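Blue on blue at the Plarnholm open afternoon

Wed 16 September

I only meant to stop by the Plarnholm workshop for ten minutes, and of course I stayed until they were stacking the chairs. The autumn open afternoon is back in the long room behind the Resham fabric store, and this time the theme is small parts - gears, pegs, all those bits that go missing from a kit the minute you open the box.

Evelien Meijer picked the colors, and she went all in on blue. Blue table, blue gear, light blue peg. I asked if she was trying to make life hard for people and she said yes, a little! Her idea is that you learn the shape of a part much faster when you can't lean on the color. I tried it and I have to say the gear took me longer than I'd like to admit (my nephew was watching, which did not help).
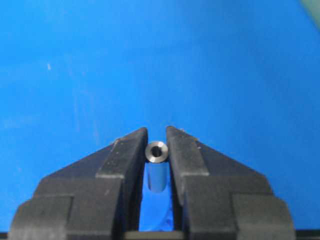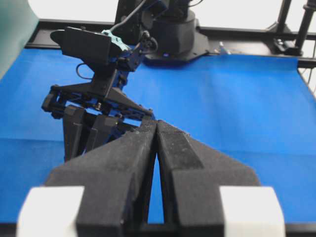
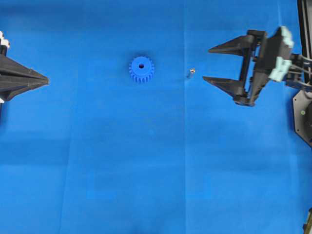

The blue gear, lying flat on the blue table.

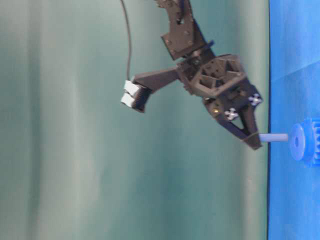
Roel Van Acker

The sea-green curtain is up again too, and I'm glad, as the long room can feel a bit like a garage without it. Bart Verstraete hung it for the January session and it has stayed ever since. He'd like a second one for the window side, so if you have a long rod in the attic, he wants to hear from you.

Rattana Jitpraphai had the busiest corner of the afternoon. She was showing how to tell whether a gear is worn or just dirty, and she went through a whole shoebox of them with anyone who asked. I brought in the one from my old pasta roller - dirty, thank goodness. It's soaking in the sink as I type this. She also has a neat way of marking pegs by length with a soft pencil, and I plan to steal it for my own drawers.

Tickets for the next afternoon are $2 at the door, kids get in free, and there's room for 70 people. Coffee is included but bring your own mug, please, as we ran out of cups well before the end. If you have spare gears or pegs at home, any size and any color, drop them in the box by the Resham counter. Evelien is hoping to reach 100 before the next session and she'd be very happy to see some that match the table.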